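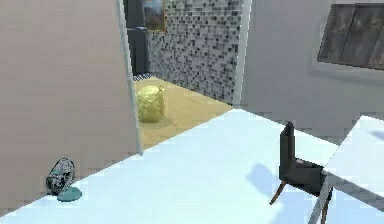
Fig. 4.1 Plain wall meeting a white door frame, with mosaic tiling in the next room

Section 4: Setting up and using the Ekico Yip airless paint sprayer

Welcome to the good bit! By now you should have the Yip out of its box, the hose uncoiled and the stand clipped on (if not, go back to Section 3). Spraying a room is great fun once you get the hang of it, and most people are well into their stride by the second wall.

4.1 Before you start

1. Clear as much furniture as you can. Pull the rest into the middle and cover it.
2. Fill cracks and nail holes, let the filler harden, then sand it back and wipe away the dust.
3. Mask door frames, skirting, sockets and switches. Press the tape down with a filling knife, especially in the corners.
4. Hang Banar film over doorways and any tiled areas. Spray drifts further than you would think, and dried paint is a pest to get out of grout.
5. Open the windows and put on your mask, goggles and gloves.

Note: Do all your masking before you open the paint. It takes longer than the spraying, so put the radio on and enjoy it.

CAUTION: Put out pilot lights and keep all flames and heaters well away from the work, whatever the paint tin says.

4.2 Filling and priming

1. Check that the power switch is at OFF and the pressure dial is at its lowest setting.
2. Stir the paint, then pour it through the strainer bag into a clean bucket. Don't skip the strainer, even with a brand new tin.
3. Put the suction tube in the paint and the short return tube in an empty tub.
4. Turn the valve to PRIME and switch on.
5. Wait until paint runs steadily from the return tube with no bubbles or spitting. Move the return tube into the paint bucket.
6. Aim the gun, without its tip, into the waste tub. Hold the trigger and turn the valve to SPRAY. Let go when clean paint comes through.
7. Switch off, turn the valve back to PRIME and squeeze the trigger once more to let the pressure out. Set the trigger lock.
8. Fit the tip guard and tip, with the arrow pointing forwards.

CAUTION: Never put your hand or fingers in front of the gun. Paint under pressure can go through skin. If this happens, go to hospital straight away, even if the mark looks tiny, and take the paint tin with you.

4.3 Your first test pattern

Tape a big sheet of card to the wall. Turn the valve to SPRAY, release the trigger lock and make one quick pass. You want an even band with soft edges. If you see heavy lines at the top and bottom (we call these tails), turn the dial up a notch and try again. Still there? Thin the paint a little, if the maker allows it.

4.4 Spraying a wall

1. Hold the gun 30 cm from the wall and keep it square on. Move your whole arm and don't swing from the wrist.
2. Start moving before you pull the trigger, and let go before you stop.
3. Overlap each pass by half. Aim the tip at the bottom edge of the last one.
4. Do corners and edges first, then fill in the middle.
5. Two thin coats beat one thick one every time!

Note: If the spray suddenly stops, turn the tip to CLEAR, fire a short burst into the waste tub, then turn it back. Ninety-nine blockages in a hundred go this way.

4.5 Taking a break

For stops of up to 20 minutes, let out the pressure, lock the trigger and stand the tip in water. For anything longer, clean the machine fully as in Section 5.

Spare tips: fine finish, part 158. Walls and ceilings, part 536. Replacement strainer bags (pack of five), part 1713.

Guide written by Murray Whitcombe. Revised 27 April 2024.

Search manuals Enter part number or keyword Go

Ekico Customer Help, Griltmont | Contact us | © Ekico 2024 | Back to top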